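Butgate Residents' Hall, Users' Group
Minutes of the meeting held Mar 26, 2024, in the Fulimari Room

Present: Santosh Dwivedi (chair), Omprakash Dubey (minutes), and 14 members who signed the sheet. A further signature reads "Batman" and has been left out of the total.

Apologies: received from the Grewal Street bridge club, who had a match.

1. Minutes of the last meeting

Approved, with one correction. The item on the parking lot should read "resurfaced," not "resurrected."

2. Matters arising

The side door still sticks. Mr. Dwivedi has written to the landlord again and will go on writing.

3. Report on the visit to the Lernik open day

Seven members went. Mr. Dubey drove four of them and the rest took the bus, arriving first.

Lernik works on robot arms for household jobs and opens its doors to the public once a year. Our group was put on the kitchen tour, the garden tour having filled up. The guide was pleasant and spoke very fast. Coffee was provided, made by a person.

Most of the kitchen work is done in simulation before any hardware gets near an appliance. Members sat in front of a large screen while the guide ran the microwave exercise, in which the arm has to reach into the oven over the turntable. Mr. Dubey had expected something with more explosions. He was told that reaching into a box without hitting the sides is a hard problem, and he accepted this, having dented his own microwave in that way.
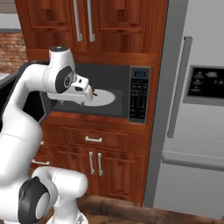
The guide then took questions. Mrs. Pell asked whether the thing could be taught to wipe up afterward. Wiping is on the list for next year. Mr. Dwivedi asked how many attempts a task like this gets before anyone is satisfied, and was told the team had logged 309 that week. He remarked that our hall heating had received fewer.

There was some discussion of the kitchen itself. Several members preferred it to the one in our hall, and one asked where the cabinets came from. The guide explained that they came from a computer. The member has asked that her name be kept out of the minutes.

The second half of the visit was hands-on. Visitors could steer a small practice arm with a joystick and try to put a sponge in a bowl. Mr. Dubey managed it on attempt 8. A boy of perhaps ten, not of our party, did it first time and was applauded more than the secretary felt necessary.

Those who went thought it a good afternoon. Mr. Dwivedi will send a note of thanks. It was agreed to ask Lernik whether someone would come and give a talk, on the understanding that our projector is what it is.

Action: SD to write to Lernik. OD to find the projector cable.

4. Hall kitchen

Following on from the above, it was proposed that the group look into a new microwave. Discussion lasted over 14 minutes. The present one works if the door is held. Proposal deferred to April.

5. Any other business

The folding chairs are to be stacked after use. This was said last time.

Next meeting: in April, date to be posted on the board. Bring your own mug.

O. Dubey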